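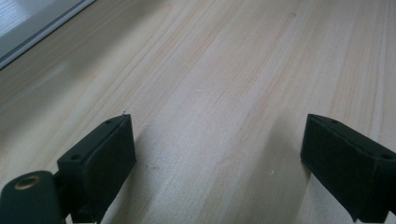

Pale wood tabletop with the grain showing.

Wanted: people who don't believe in decluttering (and a few who do)

The Stestcombe Household Review is looking for up to 100 households to follow popular tidying advice for eight weeks and tell us what it did for them, if anything.

We have read a lot of this advice. It says a clear counter makes you calmer, that you will sleep better, spend less and stop losing your keys. It is repeated with great confidence, mostly by people who sell boxes. When we wrote to three publishers of tidying guides and asked what their claims were based on, one sent a discount code and the other two sent nothing.

None of this is new. Our archive has a 1952 homemaking booklet that promises "a happier temper" to any woman who sorts her cupboards by size. We'd like to know if anyone's temper was ever checked.

What we are testing

Households will be put into one of two groups by drawing lots. The first follows the Vurker method, a room-by-room plan that has you move, label or give away things on a set schedule. The second group changes nothing and keeps the same diary. You can't pick your group. If you only want to join to get your kitchen sorted out, this is probably a poor fit.
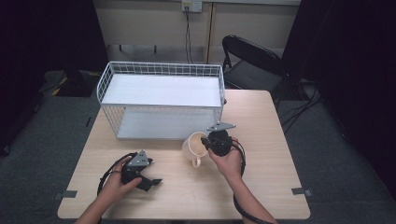
The diary takes ten minutes a night. You note what you looked for and couldn't find, what you bought that you already owned, any argument over where something goes, and how you slept. We ask for plain facts. "I felt lighter" is not something we can use. "Found the scissors on the first try" is.

You will need to buy nothing. Please don't buy anything, in fact. Storage goods are a large part of what gets sold along with this advice, and we want to see how it holds up without them.

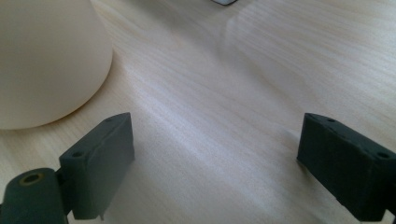

Cream on pale wood, close up.

Who can take part

You should be 18 or over, live with at least one other person, and plan to stay at the same address through the study. Renters are very welcome. So are messy people, neat people, and couples made up of one of each. We can't take anyone who works as a paid organizer or earns money from home storage products.

Pay

Each household gets $500 if all eight weeks of diaries come in. Drop out early and you are paid for the weeks you finished. Keep the diary badly, or find that nothing changed, and the pay is the same. We would much prefer a dull true answer.

Who is paying for it

A fair question, and you should ask it of every study. The money comes from reader subscriptions and a grant from the Chidiac Fund, which has no say in what we print. Dritari, an app maker, offered to supply its home inventory app for free in return for a mention. We said no.

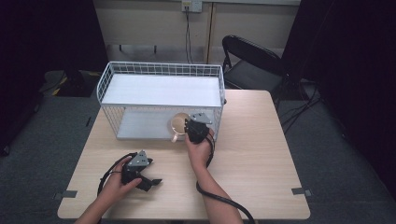 White wire basket with a shelf across the top and a mug inside.

How to apply

Send a letter or email to Nisreen Mahasneh, study editor, at the Review. Tell us who lives in your home, which room bothers you most, and one piece of tidying advice you think is nonsense. Photos of your home are not needed and will not be looked at. There is a phone call before anyone is accepted, usually on a Tuesday evening, and it takes half an hour.

Diaries start in January. Results will be printed in full, including the boring ones.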